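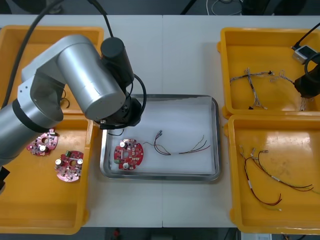
Steel tray in the centre, parts trays on either side.

Sorting small motors and round circuit boards at the bench
Workshop notes, Ashok Garg

Use one tray per part type. Shallow plastic trays with raised rims and rounded corners are suitable: nothing rolls off the bench, and there is no tight corner to trap a screw. A bright floor colour makes dark leads easy to find. Keep the work tray in the middle and the stock trays left and right of it, within reach.
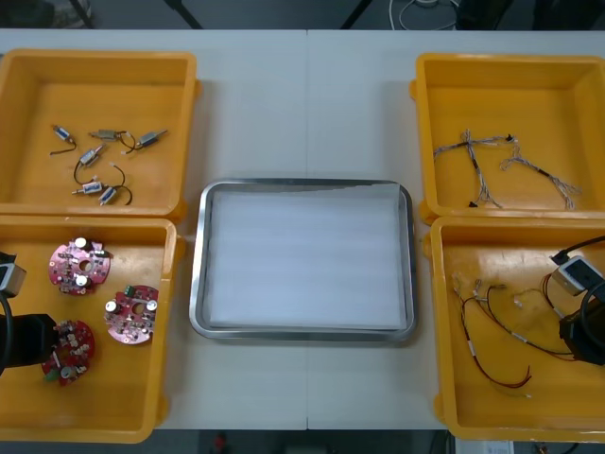

Small DC motors with leads attached should lie in a single layer. Piled motors tangle, and pulling one free puts the load on the solder joints. Lift by the can. If the leads are already crossed, lift the top motor first and let its wires follow. A Siten parts tray, 19 mm deep, takes one layer and no more, so there is little temptation to stack.

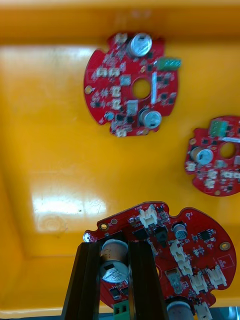 Hold populated boards by the outer edge. Electrolytic capacitors stand well above the surface and make a convenient handle, but side load on them cracks the joint underneath. The same applies to terminal blocks. Leave a finger's width between boards so that one does not ride up on the next. Discharge yourself to the earthed point before reaching in.
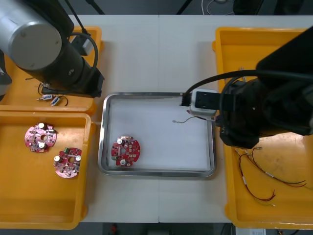

Line the steel tray with plain white paper. It stops boards sliding, keeps bare solder points off the metal and shows up loose offcuts. Change the sheet at the end of each batch. Paper that has picked up flux goes in the bin, not back in the drawer.

Wipe plastic trays with a damp cloth and neutral detergent. Solvent dulls the colour. Scuffs on the floor of a tray are harmless; replace it if the rim splits.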